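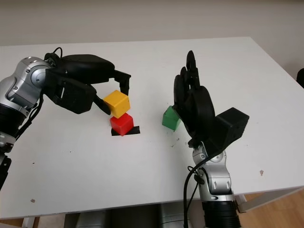 Yellow over red on the black square, with green still down on the table.

Three cubes, one table and a black square to build on. If you had told me last winter that I would happily give up a whole afternoon to that, I'd have laughed, but I came home from Stirklow with a set in my coat pocket and I've hardly left it alone.

The woman I went to meet runs Odwood, a one-room block workshop above a shoe repairer's. She has been making and collecting building blocks for 23 years and would rather I kept her name out of it ("put the blocks in, they're better looking"). She had the kettle on before I reached the top of the stairs, and she was talking about red before I had my notebook open.

"Red goes at the bottom," she said. "It doesn't have to, there's no law, but try it the other way up and tell me it looks right. Red looks heavy. Yellow looks like it could float off. I've had arguments with grown adults over this and I'll have more."

I asked why only three, when the shelves behind her were crammed. Her own collection stands at 135 sets, the oldest of them so worn that the corners have gone round like bars of soap. She loves them all and will get any of them down for you, but it is the three-cube stack she keeps going back to.

"Two is over too quickly. You put one on the other, lovely, done. With three there's a middle one, and the middle one has two jobs. It's got to sit properly on what's underneath and it's got to be a decent floor for what's coming. If your yellow is a whisker off, you won't know it until you've got the green in your fingers, and by then you're committed!"

She calls this the Husby stack, after the village where she first taught it at a summer fair. The rules would fit on a bus ticket. Lay a dark square flat on a plain surface, put the first cube on it, the second on that, the third on top, and let go. The square should be slightly bigger than the cube, so that you can see an edge of it either side. You then look at your tower from a chair and again standing up, and you are allowed to be as pleased with it as you like.

"People skip the square, and they shouldn't," she told me. "It's my favourite part. Without it you're just piling things up wherever. With it you've got an address. You've said, I'm building here, and then you find out if you meant it."

Hers at home is tape, four short strips laid edge to edge and rubbed down with the back of a spoon. She has tried paper, which creeps, and felt, which she described as "a mattress". Paint is fine until you want your table back.
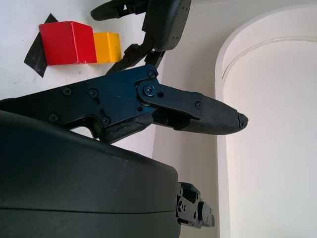 She feels just as strongly about the surface. White is best, she says, and matt if you can get it, with a bare wall behind. Colours look after themselves on white. She once spent a whole season working on an oak bench with a strong grain and couldn't understand why her towers all seemed to be leaning, and it was the lines in the wood pulling her eye across the whole time.

"I turned the bench round in the end and they leaned the other way," she said, delighted. "Then I painted it. My brother didn't speak to me until Easter, it was his bench."

Then we got on to letting go, and this is where I filled most of my pages. She thinks the whole skill is in the last moment. Anybody can carry a cube to the right spot and hold it there; a toddler can do that. Opening your grip without dragging anything along is another matter, and she had me practise it with a single block on the windowsill before she would let me near a second one. Come straight down. Stop when you feel it touch. Open both sides together. I was hopeless at that last bit, as my thumb always leaves before my finger does, and the block does a tiny pirouette.

"That's everyone," she said. "Everyone's got a bossy thumb. You can hear it as well, there's a little scrape. When it's right there's no scrape, you just get the tick of it landing, and then your hand's empty."

Her other piece of advice was to do with corners. Beginners watch the front face, because it's the one looking at them, and they line that up beautifully while the back wanders off. She watches the corner nearest to her and one of the side ones. If a cube has been picked up crooked, she puts it back down and starts again. Turning it in mid-air is possible, she admitted, and she has seen it done very prettily, but she can't do it herself before lunch.

I wanted to know about glossy cubes against matt ones, having read far too much about this on the train. She lit up. Glossy ones are a joy to look at, they catch the light along the edges and you can see straight away when a face is out of true. They also slide. For a first set she would go matt every time, and she makes a small one called the Sasaki that has been through 14 versions, most of them so alike that only she could tell me which was which. (I tried. I got one right, and I think she was being kind.) 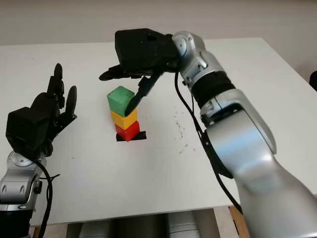

Page last changed: June

A tilted top cube, by the way, is not a disaster, and I was so glad to hear it. Red and yellow sitting square with the green a touch skewed on top is how a great many first towers finish up, mine among them.

"I like a crooked green," she said. "It's like a hat. The bottom two are the house and they want to be straight, but if the last one's turned a bit, leave it. Or if you can't leave it, give it one push from the side, low and slow, with one finger. One. If you go in with both hands to tidy it up you'll have the lot over."

What about when it does go over? She has a rule for that as well. The cubes stay where they've fallen until you have had a proper look at them, as how they lie tells you which one let you down. Then the red goes back on its square and off you go. She wipes the table between goes, too, and was quite firm about it. Crumbs and grit get under the bottom cube and make it rock, and people blame the cube.

I asked whether she ever got bored, after all these years of red, yellow, green. She thought about it for long enough that I drank most of my tea.

"I got bored of castles," she said. "I did big ones, arches, all that, for shows. You spend five hours on it and then people say how long did that take you. With three cubes they say, can I have a go? And then they're on the floor with me, and they've forgotten to take their coat off."

I did have another go before I left. The yellow went down with a tick, the way she'd said it would, and I was so thrilled I shouted, and the shoe repairer knocked on his ceiling.

Odwood is open most afternoons, up the stairs beside the shoe repairer's in Stirklow. Ring the lower bell, as the upper one doesn't work. The Sasaki comes in a drawstring bag with a strip of black tape for your square, and she'll let you try the sets on the windowsill for as long as you want before you buy anything.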